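Blocks, boards and the problem of the loose tray

Mohammed-Awal Nutsugah has spent most of his working life on small solid objects. He trained as a pattern maker, moved to gauge work, and for the past several years has run the block room at Rendus, where shaped pieces are cut, coloured, checked and laid out for trials before any of them goes into a set. The sets are sold under the Zalcombe name, mostly to nurseries and to clinics that work with hand function.

The room is narrow and has one window. Storage runs along the long wall, in shallow drawers sorted by shape first and colour second. I asked why that order.

"People look for the colour first, so you would think the drawers should be by colour," he says. "We tried it. The stars ended up in four places and every one of them had to be checked against the gauge separately. Colour is the last thing we do to a block. Shape is what goes wrong."

What goes wrong, in his account, is mostly the base. A block is cut from bar stock, and the cut has to be square to the long axis. If it is out, the block still stands, but it leans, and a lean shows up as soon as it is pushed. He tests each new batch by sliding pieces across a level board and watching for any that rock or turn on their own. The March batch had 173 pieces in it and 18 were rejected, nearly all of them stars.

"A cylinder forgives you. It has the same side all the way round, so when you push it, it doesn't matter much where you touch. A star has points and it has hollows between the points. Push on a point and it swings. Push in a hollow and it goes straight, or near enough. If the base is off as well, you can't tell which of the two you are looking at."

Lobed shapes fall between the two. He describes them as predictable up to the moment they meet another block, when the rounded part rides along whatever it has touched and the piece turns.

Orla Ó Briain, who writes the layout sheets, joined us for the second half of the conversation. A layout sheet is a single page giving the starting place of every block, the piece to be moved and the distance. Rendus has 40 of them in current use. She took them over from a previous system in which the positions were described in words only.

"It said things like 'near the middle, to the right'," she says. "Two people would read that and put the blocks a hand's width apart. Then they would compare results. I redrew the lot with the board edges marked, so you measure from an edge."

She groups the sheets by how crowded the board is. The open sheets have every block standing free. The tight sheets put several together and leave one apart. The tight ones take longer to set up and are, in her view, more useful.

"On an open sheet you learn how each block slides. On a tight sheet you learn what happens when there is contact, and contact is most of what a child does with blocks anyway. They push things into other things."

I asked whether the order of the colours in a group mattered. She said it did for the person reading the sheet and for no other reason. Blocks of one colour placed side by side are easy to mistake for a single piece when glancing down from the page, so she varies the shape within each colour.

Nutsugah's own interest is in what lies underneath. The earlier trials were done on a moulded tray bought from Verbruggen, which had a raised lip and a smooth floor. He disliked it. The lip stopped blocks from going over the side, but it also sent them back towards the middle, and the floor was so slick that a light tap carried a cylinder much further than it would travel at home.

"Nobody plays on that. They play on a table, or a floor, or a bit of wood. So we changed to wood."
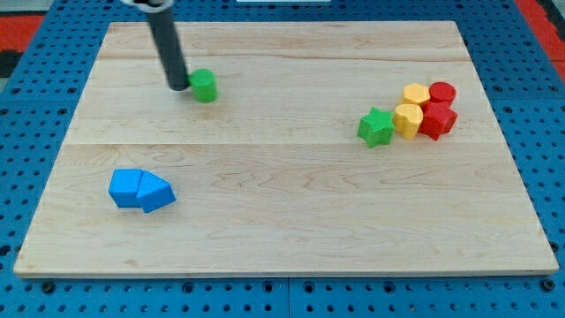
The grain has some effect, he says, though less than he had expected. A block pushed along it travels a little further than one pushed across. A seam between planks matters more if it has been left proud, and he runs a fingernail over each one before a board is accepted. Knots are harder than the wood next to them and can stand up slightly as a board dries out. He sands those by hand and makes a note of where they are.

"I don't mind a board having character as long as it's flat. If it rocks, it goes back. If there's a ridge, it gets sanded, and if there's still a ridge it becomes a shelf."

The finish took longest to settle. Varnish was too slippery, and bare wood picked up colour from the blocks within a week. He tried a hard oil from Dronar, thinned, and wiped off before it could build up. It was applied in 3 coats. He considers the result acceptable and would not go further than that.

Ó Briain's remaining complaint is about shadows. The board is pale, and with the window to one side the darker blocks are easy to place and the yellow ones less so. She has asked for a blind. Nutsugah would prefer to move the bench.

"The bench is level where it is," she says.

"It can be levelled again," he says.

The next set of sheets will use taller blocks, which tip before they slide if they are pushed too high up. He has cut a few already and keeps them in the bottom drawer, without colour, until the heights are agreed.

April 2019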